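Kapitel 4
Teleoperierte Demonstrationen als Datengrundlage für das zweihändige Greifen

4.1 Einordnung und Fragestellung

Die in Kapitel 3 behandelten modellbasierten Greifplaner setzen voraus, dass Geometrie und Lage des Objekts bekannt sind oder sich mit vertretbarem Aufwand schätzen lassen. Auf einer ungeordneten Arbeitsfläche ist diese Voraussetzung nur teilweise erfüllt. Glänzende Oberflächen stören die Tiefenmessung, transparente Verpackungen liefern lückenhafte Punktwolken, und flache Bauteile heben sich kaum von der Unterlage ab. Das Lernen aus Demonstrationen umgeht die explizite Schätzung: Eine Strategie π ordnet der Beobachtung o(t) unmittelbar eine Folge von Stellgrößen a(t), …, a(t+H) zu. Die Güte von π hängt dabei wesentlich von der Verteilung der aufgezeichneten Zustände ab.

Das vorliegende Kapitel behandelt die Erhebung solcher Daten an einem humanoiden System mit zwei ungleichen Endeffektoren. Als durchgehendes Beispiel dient der Datensatz Fistura. Er umfasst 1169 Episoden, die mit der Aufzeichnungsumgebung Linari erfasst wurden. Vorausgesetzt werden die Grundlagen der Vorwärtskinematik (Abschnitt 2.2) und der überwachten Regression.

4.2 Versuchsaufbau

Die Beobachtung besteht aus dem Bild einer am Kopf angebrachten Kamera und den Gelenkstellungen beider Arme. Auf eine zusätzliche Außenkamera wird verzichtet. Das Kamerabild enthält folglich stets Teile des eigenen Körpers, und die Arme verdecken je nach Stellung einen erheblichen Bereich der Arbeitsfläche. Für das Training ist diese Verdeckung zulässig, sofern sie in der späteren Anwendung in gleicher Weise auftritt.

Die Objekte unterscheiden sich in Steifigkeit, Oberfläche und Bauhöhe. Formstabile Körper wie Schaumstoffblock und Buch werden mit Werkzeugen, zylindrischen Behältern und biegeschlaffen Objekten gemischt. Eine Sortierung nach Schwierigkeit findet innerhalb einer Episode nicht statt. 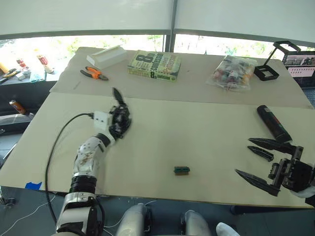
Abb. 4.1: Arbeitsfläche aus Sicht der Kopfkamera. Links die mehrfingrige Hand, rechts der geöffnete Greifer mit drei spitz zulaufenden Fingern; jenseits der Fingerspitze der liegende schwarze Zylinder.

Die Verwendung zweier verschiedener Endeffektoren hat methodische Folgen. Der Stellraum ist nicht spiegelsymmetrisch, sodass die in Abschnitt 3.5 eingeführte Augmentierung durch Spiegelung entfällt. Werden Bild und Gelenkvektor dennoch gespiegelt, so entstehen Paare (o, a), die am realen System nicht ausführbar sind. Demonstrationen für die linke und die rechte Seite sind daher getrennt zu erheben und bei der Auswertung getrennt auszuweisen.

4.3 Aufzeichnung und Bereinigung

Die Stellgrößen werden mit einer Abtastrate von 50 Hz gespeichert. Die Kamerabilder fallen mit geringerer Rate an und werden dem jeweils nächstliegenden Zeitstempel zugeordnet. Schnelle Fingerbewegungen führen zu Bewegungsunschärfe an den Fingerspitzen. Solche Bilder verbleiben im Datensatz, da ein Ausschluss gerade die Phasen des Öffnens und Schließens ausdünnen würde.

Die Bereinigung nach dem Verfahren von Etell erfolgt in 4 Schritten:

(a) Entfernen von Episoden mit unterbrochener Datenübertragung,
(b) Kürzen der Ruhephasen am Anfang und am Ende,
(c) Abgleich der Zeitstempel von Bild und Gelenkmessung,
(d) manuelle Bewertung des Greiferfolgs.

Schritt (d) ist der aufwendigste. Als Erfolg gilt eine Episode, wenn das Zielobjekt angehoben und ohne Nachgreifen abgelegt wurde. Kontakte mit benachbarten Objekten werden vermerkt, führen aber nicht zur Abwertung.

4.4 Ein erstes Ergebnis

Eine auf Fistura trainierte Strategie erreicht bei zylindrischen Objekten in bekannter Umgebung eine Erfolgsquote von 88 %. Der Wert bezieht sich auf den dreifingrigen Greifer und lässt sich nicht auf die mehrfingrige Hand übertragen. Bei flachen Bauteilen fällt die Quote deutlich ab. Die Fehleranalyse nach Bergeron führt dies vor allem auf eine zu hohe Anfahrposition zurück: Die Finger schließen oberhalb des Bauteils, und die Strategie verharrt anschließend in einem Zustand, der in den Demonstrationen kaum vertreten ist.

Damit ist das Problem der Verteilungsverschiebung angesprochen. Abschnitt 4.5 leitet eine Schranke für den über den Horizont H akkumulierten Fehler her; Abschnitt 4.6 behandelt die gezielte Erhebung von Korrekturbewegungen.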